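成功率だけ載せるのはもうやめませんか、という話

2026年4月17日

昼にざっと書いて、夜に少し直した。読みにくいところはご容赦を。

食器の片付けをロボットにやらせる研究が、ここ最近また増えている。洗濯物をたたむのが一段落して、次は台所、という流れらしい。気持ちはわかる。皿は硬い。布よりは計算しやすそうに見える。見えるだけで、やってみると皿のふちは薄いし、フォークは机にぴったり寝ているし、指の先が数ミリずれたら終わり。

で、Zeltelの人たちが出してきた結果の話をしたい。手法の名前はMastow。頭のカメラと手首のカメラを両方使って、人の操作データから両腕の動きを学習する。枠組みだけ見ると目新しくはない。似たものはもう山ほどある。私も最初は概要だけ読んで閉じた。

閉じたあとで、Flesonmontの勉強会で評価の章だけ読まされて、考えが変わった。面白いのは学習のほうじゃない。数え方のほう。

試行は160回。ここまでは普通。普通じゃないのは、失敗を一つの箱に放り込まなかったところで、全部の試行について「どこで崩れ始めたか」を書いてある。分類は六つ。見失い、接近のずれ、つかみ損ね、つかんだあとの滑り、置き場所の間違い、そして最後が「迷い」。この最後のやつが今日の本題。

先に道具立ての話をしておく。腕は二本、先に白い箱型の筐体がついていて、そこから黒い指が出ている。机は明るい灰色。食器はオレンジのボウルと、そのふちに少し重なったオレンジの皿。端のほうに薄緑の皿があって、スプーンとフォークがのっている。色が同じものどうしを重ねてあるのが意地悪で、いい。境目を見つけるのが難しい。白い皿をきれいに離して並べて「できました」とやる発表を何度も見てきたので、この配置だけでだいぶ信用した。

作業の途中では、左の指がフォークをはさみ、右の指は何も持たずに皿のすぐ下あたりで開いている、というような瞬間がある。こういう片手が待っている時間。評価表には普通のらない。

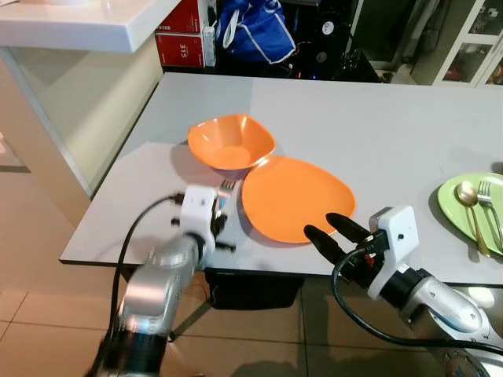
では、片手が空いて待っている時間は失敗に数えるべきなのか。

待っているだけなら失敗ではない。もう片方の手の動作が終わるのを待つのは両腕作業の一部で、Mastowの表でも正常な待機として別に記録されている。問題にしているのは、待つ理由がなくなったあとも手が進んだり戻ったりを繰り返す場合で、そちらが「迷い」に入る。

この線引きを考えたのはSándor Hajduだそうだ。論文の付録に判定の手順が載っている。読むと、かなり地味。動画を見る。両手の位置の記録を見る。相手の手が止まってからも近づく、離れる、を繰り返していたら印をつける。それだけ。難しい数式はない。でも、やるのは面倒。160回分を全部見るのだから。

面倒なことを誰かがやった、というのがまず偉い。偉いと言うと本人たちは嫌がるかもしれないが、偉い。

で、意見。

私は、両腕ロボットの論文は成功率と一緒に「迷い」を必ず載せるべきだと思っている。できれば表の同じ行に。付録ではなく。

理由を書く。まず、成功率は最後の状態しか見ていない。皿が所定の場所にあれば成功。途中で三回つかみ直しても成功。フォークを持ったまま空中でふらふらして、やっと置いても成功。時間の上限にひっかからなければ全部同じ一点になる。これを台所で使う人の身になってみてほしい。自分の隣で、機械の手が皿に近づいたり離れたりしている。怖い。私なら電源を切る。終わったあとに皿がちゃんと片付いていても、たぶん次は使わない。

それと、迷いは他の失敗の前触れになっている。これは論文の主張ではなくて私の読み方なので注意。付録の記録を追っていくと、滑りに分類された試行の多くで、その前に手が行き来している。近づき方が定まらないまま指を閉じている。だから浅くかかる。浅くかかるから滑る。分類上は「滑り」だが、崩れ始めはもっと前じゃないのか。ここは著者たちも歯切れが悪い。「複数の分類にまたがる場合は最初に起きたものを採用した」と書いてあるのに、迷いだけは結果が失敗だったときは後ろの分類にゆずっている。なんで？ 一番知りたいところなのに。

手首のカメラの話もしないといけない。Mastowが手首の映像を重く見ているのはたぶん正しくて、頭からの映像だと指の先とふちの関係がつぶれてしまう。上から見て「届いている」ように見えても、高さが違えばつかめない。手首からだと指そのものが画面の下から大きく入ってきて、皿のふちとの重なりが見える。もちろん、今度は指が邪魔で奥が見えなくなる。どっちもどっち。だから両方使う、という話になる。
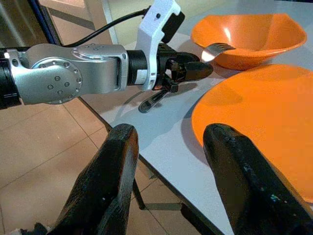

手首カメラの映像。手前の黒い指、オレンジのボウルと皿、反対側の腕。

比較実験の条件は二つ。手首の映像を使う場合と、使わない場合。使わないと成功率は落ちる。これは誰でも予想がつくし、実際そうなった。でも落ち方の中身が面白くて、つかみ損ねが増えると思ったら、いちばん増えたのは迷いのほうだった。見えないから失敗するのではなく、見えないから決められない。私はこの一行のために論文を読んだ価値があったと思っている。

反論もわかる。いくつか言われたので先に書いておく。

一つは「迷いの判定は人の目だから主観的だ」というやつ。勉強会でIvars Dambrauskienėがかなり強く言っていた。同じ動画を別の人が見たら違う印をつけるだろう、と。その通りだと思う。論文では判定者が二人いて、食い違った試行は話し合って決めている。話し合いの前の一致率は載っていない。これは載せてほしかった。ここは明らかに弱い。擁護しない。

ただ、主観的だから載せない、というのは違う。成功の判定だって似たようなものだ。皿が「きちんと」置かれている、の「きちんと」は誰が決めたのか。ふちが少し浮いていたら？ フォークが裏返しだったら？ 書いてない論文のほうが多い。書いてないのに、数字になった瞬間みんな客観的だと思う。迷いのほうは手順が書いてあるぶん、まだ議論ができる。

もう一つ、「そんなの所要時間を測れば同じじゃないか」。これも言われた。同じじゃないです。ゆっくり確実に動く手と、速く動いて行ったり来たりする手が、同じ秒数になることはある。前者は隣にいられる。後者は無理。時間の平均では区別がつかない。軌跡の長さで割ればある程度は出るかもしれないが、両腕だと片方が正しく待っている時間をどうするかで結局もめる。Ivarsともここで一時間くらいもめた。決着なし。

それから「学習が進めば迷いは自然に消える」という楽観論。データを増やせば、モデルを大きくすれば。うーん。消えるかもしれない。でも消えたことをどうやって確かめるのか。測っていないものが消えたかどうかはわからない。

もう少し現場寄りのことを書く。

自分のところでも似た台で三月に試した。うちは皿ではなくて深めの器で、指の形も違うので数字は比べられない。比べないでほしい。やってみてわかったのは、迷いは道具を持っている側の手よりも、持っていない側の手に出やすい、ということ。持っている手には、することがはっきりある。フォークをつかんだ、なら運ぶ。空いている手は候補が多い。皿に行くのか、支えるのか、下がるのか。操作データの中で人間自身がそこをいい加減にやっているのだと思う。自分の遠隔操作の記録を見返したら、片手で作業しているあいだ、空いた手をなんとなく浮かせていた。ひどい。毎回位置が違う。学習する側からしたら、そりゃあ迷う。

なので、うちではデータを取る人に「空いた手をどうするか決めてから始めて」と言うようになった。下げるなら下げる。構えるなら構える。これが効いたかどうかはまだ言えない。回数が足りない。でも見ていて気持ちが悪い動きは減った気がする。気がする、は論文には書けないが、随筆なので書く。

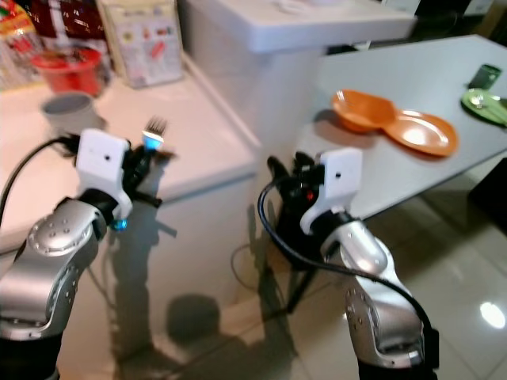
人間がいい加減にやっている部分は、他にもある。頭の向き。食器を持ったあと、操作している人はつい次の置き場所を先に見る。すると頭のカメラの画角から机がずれて、いままで真ん中にあった皿が隅に行く。人間は平気。さっき見たのを覚えているから。方策のほうは履歴をどれだけ持たせるかで全然違ってしまう。Mastowは履歴が短い。短いのに動いているのは手首の映像が支えているからだ、と著者は書いていて、これはまあ、そうかもしれない。でも持ち運びの途中は手首のカメラにも皿は写らないことがあるわけで、そのあいだ何を頼りにしているのか。説明がほしい。質問を送ったが返事はまだ来ていない。忙しいのだと思う。

背景の話も一言。研究室で撮った映像は、だいたい背景が片付きすぎている。机のほかに何もない部屋。壁が白い。ああいうところで学習した方策を、箱だの鞄だのが後ろに積んである部屋に持っていくと、とたんに視線が散る。散る、というのは比喩だけど。その点、生活感のある場所でやるのは賛成。タイルの床に光が反射していたり、戸棚のガラスに何か映っていたり、そういうのが入ったまま評価したほうがいい。影もそうだ。自分の腕の影が床や台に落ちて、動くたびに形が変わる。人間は無視できる。無視できるということすら忘れている。

ただし、雑然とした場所でやるなら、なおさら失敗の中身を書いてほしい。成功率が下がったときに、背景のせいなのか、つかみ方のせいなのか、決められなかったせいなのか、分けて書いてくれないと次の人が困る。次の人というのは私です。

あと、細かいけれど気になっていること。ふちの話。オレンジの皿は浅くて、ふちの立ち上がりが小さい。指先がその上にのっている状態から、閉じに行くのか、滑らせて端まで持っていくのか、いったん上がって入り直すのか。静止画で見ると全部同じに見える。ほんとうに同じに見える。つかむ直前の一枚と、あきらめて引く直前の一枚は区別がつかない。論文の図はだいたい静止画で、しかも著者が選んだ静止画だから、私たちは全部「つかむ直前」だと思って読んでしまう。読む側の好意で成り立っている。動画を全部公開しろとまでは言わないが（言いたいが）、せめて迷いの印がついた試行は見せてほしい。恥ずかしいのはわかる。うちのも恥ずかしい。
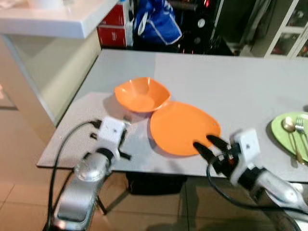

で、何を載せればいいのか

文句だけ言って終わるのも悪いので、具体的に書いておく。欄の案。使いたい人は勝手にどうぞ。

成功率。これは今まで通り。ただし成功の定義を一文で、表のすぐ下に。「机の上の指定した範囲にある」でも「裏返っていない」でもいい。書いてあればいい。

崩れ始めの分類。Mastowの六つをそのまま使ってもいいし、作業に合わせて変えてもいい。変えたら変えたと書く。

成功した試行の中の迷い。ここが大事。失敗の内訳としてではなく、成功の中にどれだけ混じっているかを出す。Hajduの手順だと失敗した試行の迷いが後ろの分類に隠れてしまうので、私は両方に印をつける派です。重複して数えることになるけれど、合計が合わないことより、見えないことのほうが困る。

空いている手の扱い。データを取るときに指示したかどうか。指示したなら何と言ったか。一行で済む。

判定者どうしの食い違い。話し合う前の数字を。これはIvarsの顔を立てて入れた。いや、実際必要です。

手間は増える。増えるけれど、試行を回すための手間に比べたら小さい。机を拭いて、皿を戻して、フォークの向きを直して、また始める。あれをやる根気があるなら、動画を見返す根気もあるはず。眠くなるけど。私は見ながら寝て、途中からやり直した。それも含めて一晩だった。

査読する側にもお願いがある。迷いを正直に載せた論文に「手法の欠点が大きい」とだけ書いて落とすのはやめてほしい。載せていない論文には欠点がないのではなく、欄がないだけなので。あれをやられると次から載せる人がいなくなる。実際、勉強会でもそういう心配が出ていた。載せたら損じゃないか、と。そうならないようにするのは読む側の仕事だと思う。

Mastowの中身、学習のほうについてはほとんど書かなかった。損失関数がどうとか、そのへんは詳しい人がそのうち書くでしょう。手首の映像の入れ方には一つ疑問があって、左右を同じ重みで扱っていいのかどうか。片手が空いている時間が長い作業だと、空いた手のカメラは机ばかり見ていることになる。それを同じだけ信じていいのか。わからない。返事がきたら追記しまうす。

うちの次の試行は重ねた皿でやる予定。色をそろえて、ふちを重ねて。印のつけ方の紙はもう作って、台の横に貼ってある。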